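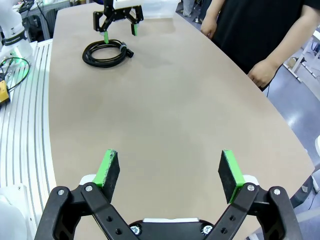

Cable day at the oval table, June 15, 2025

Three good hours on the arms, and on a Sunday! Cledwyn drove first while I did the resets, then we swapped. The job is simple to say: pick up a coiled cable, put it in the bin, go again. My thumbs ache and I don't care, I'm hooked.

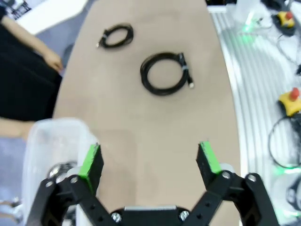
I'm getting better at choosing my approach before I move anything. Deirdre says the robot learns my dithering as well as my grabbing, so I try to decide first and then go. With two coils out, one tight and long, the other rounder and thicker, I like going for the round one with the fingers already wide open. Coming in slowly from above feels lovely when you get it right.
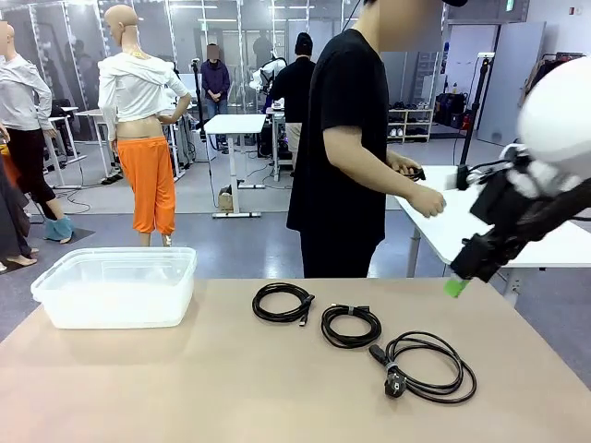 We want 400 clean runs by August, and Deirdre threw out 2 of mine for hesitating (fair enough, I was hopeless before lunch). After that I found a rhythm and hardly spoke for an hour. 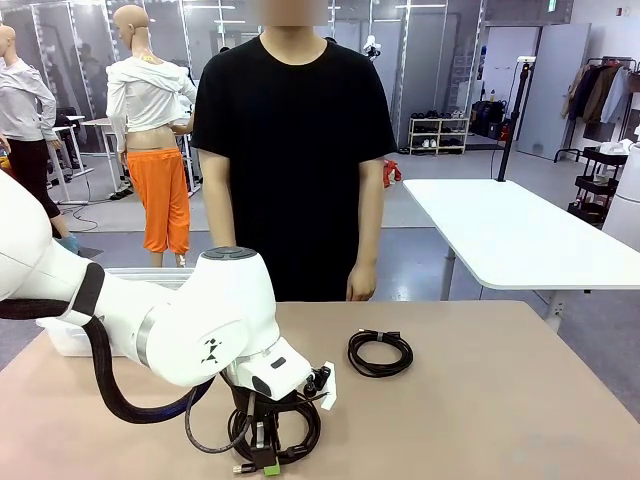 Cledwyn grips lower than I do, right down near the table, and I've pinched that from him. Must ask whether we can mix in fatter cables next week. Bring plasters, and the good biscuits.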